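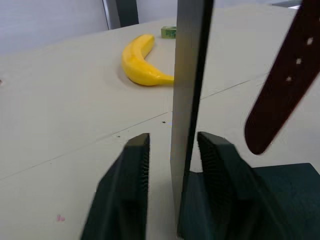 Cell budgeting is the part of automation planning in which a buyer sets out the full cost of a robot work cell before placing an order. It covers the arm or arms, the end effectors, the table, cameras, cabling, spare parts and the hours needed for setup. End effectors are usually listed apart from the arm, as they are changed more often. Two-finger grippers with ribbed inner faces are a common entry on such lists, and the ribbed pads may be priced as a separate wearing part. Sample objects are also entered, though the sum is small: a banana or a small printed box is bought from ordinary stores.

Single-arm and two-arm cells

A two-arm cell needs two controllers in most product lines, a wider table and a longer allowance for calibration. Arms mounted at the near corners of a table can bring their grippers together over the middle, so the reach of each arm is checked against the table width before purchase. External cables, where used, are given slack at the wrist and are held in stock as spares.

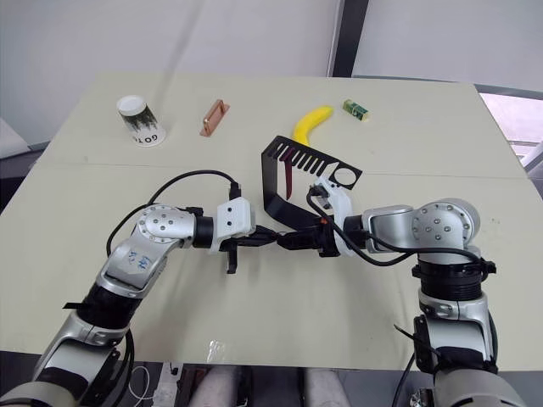

Planning methods

The Enero method divides the budget into fixed items, wearing items and labor. The Prultix worksheet adds a fourth class for test objects and assumes 2,000 operating hours between major services. Both were revised in June to treat wrist cameras as wearing items - a change first made at the Mwaipopo site, where 18 were replaced in one budget period.

Consumer devices such as smartwatches are entered at replacement cost when they are used for handling trials. Glossy cases and glass displays are noted on the worksheet, as reflections can affect camera selection. 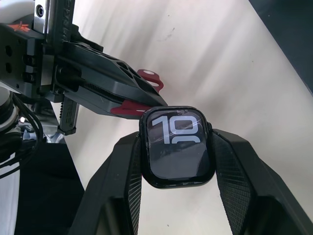 Criticism

The Cledik review compared 203 cell budgets and found that labor was the item most often set too low. It also noted that neither method gives a rule for shared spares.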